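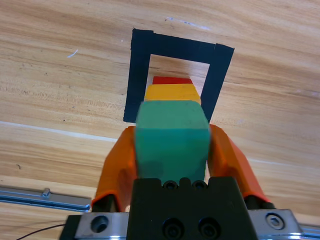 *Figure 7. Three colored blocks and a square of black tape on a wooden tabletop.*

## 4. Preparing the Pascual handheld for the parking shift

This section is for parking officers of Esedville and Vimisham who use the Pascual handheld together with the Flaltelano belt printer. If you only work at the office counter, please continue with section 5.

You need before you start:

- the handheld and its charging cradle
- the belt printer with one full roll of notice paper
- your officer card and your PIN

### 4.1 Starting the handheld

1. Take the handheld out of the cradle. The light on the cradle goes off.
2. Press the side button for three seconds, until the start screen comes.
3. Hold your officer card flat against the back of the handheld. You hear one short tone.
4. Enter your PIN and touch **Confirm**.
5. Choose your town. Esedville and Vimisham have different fine tables, and the town cannot be changed after the first notice of the shift is issued.

**Note:** If the handheld shows code 241, the fine table is older than the one on the server. Put the handheld back into the cradle, wait for the green light, and begin again from step 1.

### 4.2 Connecting the printer

1. Open the printer cover and insert the roll. The paper must come out from below, with the gray side facing you.
2. Close the cover until it clicks on both sides.
3. Switch the printer on.
4. On the handheld, open **Settings > Printer** and touch **Search**.
5. Select the printer which has the same number as the label on your belt case.
6. Touch **Print test**. The test notice must show the town name, the time and a complete barcode.

One roll is enough for 130 notices. When a red stripe appears on the edge of the paper, change the roll at the next stop.

**Caution:** Do not pull the paper while it is printing. The barcode becomes shorter and the payment desk cannot read it. A notice like this must be voided and written again.

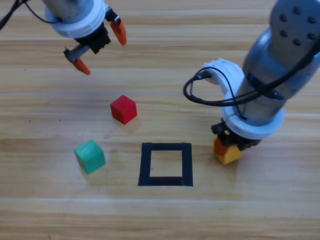
*Figure 8. Open gripper with orange-tipped fingers over the table with blocks.*

### 4.3 Writing the first notice

1. Touch **New notice** and scan the plate. Compare the letters on the screen with the plate with your own eyes, above all O and 0, B and 8.
2. Select the violation. The ones used most stand at the top: blocked sidewalk, fire hydrant, disabled space without permit, outside the lines.
3. Take at least two photos. One must show the plate, and one must show the position of the vehicle to the curb or the line.
4. Check the street name. In narrow streets the handheld sometimes proposes the parallel street.
5. Touch **Print** and put the notice under the wiper on the driver side.

You have 20 minutes to void a notice from the handheld. After this time only the shift supervisor can do it, from the office program.

**Note:** City vehicles, including police vehicles, are not exempt in the system. If the vehicle was on an emergency call, mark **On duty call** and write the unit number in the comment field. Do not leave the notice out. The supervisor decides later.

**Caution:** Residents may photograph you and your vehicle while you work, and they may post it. Park the patrol vehicle in a legal space before you leave it. The setting **Short stop** in the handheld is a log entry only and gives no permission to stand on a sidewalk.

### 4.4 End of the shift

1. Touch **Close shift**. The handheld sends the notices and photos.
2. Wait for the message **All sent**. If the memory is filled to 96 percent or more, the sending is slower. Leave the screen on.
3. Switch off the printer and remove the roll if it is damp.
4. Put both devices into the cradle.

On Friday the cradle also loads the new permit list, so please do not unplug it before Monday's shift.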